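Club robot drops foam blocks on the way to the basket — how do we practice for the sorting round?

podley57

Hi all, first time posting. I help out with an after-school robotics club (I'm a parent, I sell flooring for a living, so go easy on me). We have 13 kids, two arms that share one table, and a sorting round coming up in January. The task is simple on paper: pick up foam blocks and put them in a basket. Each team gets 4 minutes.

Our trouble is that the kids get a decent grab maybe half the time, and then the block slips out somewhere over the rim. Half the club wants to squeeze harder and the other half wants to rewrite everything. We've named the project Ditow, there's a logo and everything, so morale is fine! But I'd love to know what other clubs do in practice. Do you drill one move over and over, or run the whole round each time? And does block size matter as much as the kids say it does?

hau_tinkers

Squeeze less. Foam pops out if you pinch it near a corner. Also charge your laptop before the round, we lost a whole run to that once and I'm still mad.

cletlowclubmom

Oh, I know this one! Our club had the same slippery month last year and I have opinions — sorry in advance for the length.

First thing, stop running full rounds for a while. We did 20 grabs in a row of one block from one spot, and the kids wrote down each one as a hit or a miss on a paper taped to the wall. Boring as anything, and there was some groaning, but after two afternoons they could see for themselves that most of the misses came from the approach. The fingers were coming down crooked and catching one edge. Once they squared up to the block before closing, the grabs got a lot better without touching the grip setting at all.

And yes, size matters, your kids are right. A small cube gives you hardly any room for being off to one side, and a big block may need the fingers opened almost all the way, so you can bump it just getting into position. We practice them as separate jobs. Big ones first so everyone gets a win, then the small ones once they've calmed down a bit.

For the basket part, go up, then over, then down. Ours kept trying to take the short way across and clipping the rim (a braided rim grabs foam like you wouldn't believe). Now the kids say "up over down" out loud while they drive, and I hear it in my sleep. Let go low, too. If you open the fingers way up high the block bounces, and we've had them hop right back out onto the table.

With two arms, decide who owns the basket before anybody moves. We let one arm go in and come all the way out before the other one gets near it. It costs a few seconds and saves a lot of yelling. Check where your cables hang as well, a loop that looks harmless with the arm up can drag on things when the arm reaches down.

A couple of pictures of ours, blocks on the table first and then the basket:

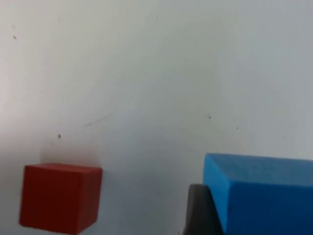
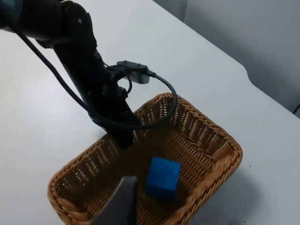
One more thing, about the kids who want to rewrite everything. We had those! What worked for us was saving the version that ran okay and giving them a copy to mess with, on the promise that the saved one is what goes to the competition unless theirs beats it on the same 20 grabs. Theirs did win once, by a single block, and you'd have thought they'd landed on the moon.

In the last two weeks before the round, go back to full runs with the timer going. Ours were great without the clock and fell to pieces with it, so they needed the practice at being nervous more than anything. I'd also swap drivers partway through every practice, so you're not stuck if somebody gets the flu.

Let us know how Ditow does, and if you find a good way to keep track of foam blocks between meetings, please post that too. Ours end up in backpacks.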